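Wall storage

Wall storage is the keeping of household or workshop goods on a vertical surface instead of on a floor, shelf or tabletop. The term covers pegboard, slatted panels, hooks, rails and hanging baskets. Sellers often claim that it "creates" space. It does no such thing, and most of the stronger claims made for it rest on thin evidence.

Origins

Catalogs tend to credit the modern rail system to the Utar company, which sold a steel bar with sliding hooks for kitchens. The claim is doubtful. Butchers and saddle makers hung their tools from bars long before that, and the Utar design seems to have added little beyond a matching set of hooks. A rival maker, Imix, made the same claim for its own product, with no better proof.

Baskets and rails

A basket hung from a rail suits small goods of mixed shape, such as tape, string and spare batteries. Mesh sides let the owner see what is inside, at least until the basket is full. 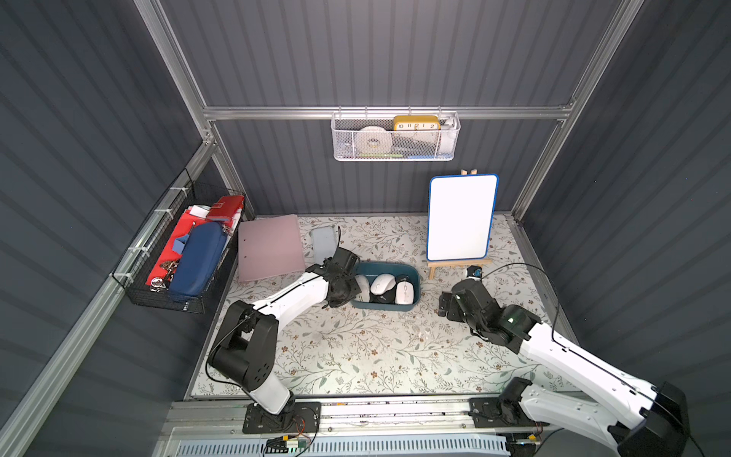
Load ratings deserve caution. The Mathebula rail is sold as holding 20 pounds, but the printed figure assumes 4 screws set into solid wood. Many buyers use 2 screws and a plaster wall. The leaflet mentions this on its last page, in small type.

Claims about tidiness

A widely repeated survey from Drindska, a housing project, held that homes with wall storage were tidier. The survey asked residents to rate their own rooms, and it did not ask how tidy they had been before. People who buy storage may simply be people who like putting things away. Later writers have quoted the result without these limits – often without naming the survey at all.

Drawbacks

Goods kept in the open gather dust, and grease if they hang near a stove. Screw holes have to be filled when a tenant moves out. Adhesive strips are offered as a cure, though they can pull paint off with them.

See also: Pegboard; Shelf; Tool rack

Last edited 10/23/22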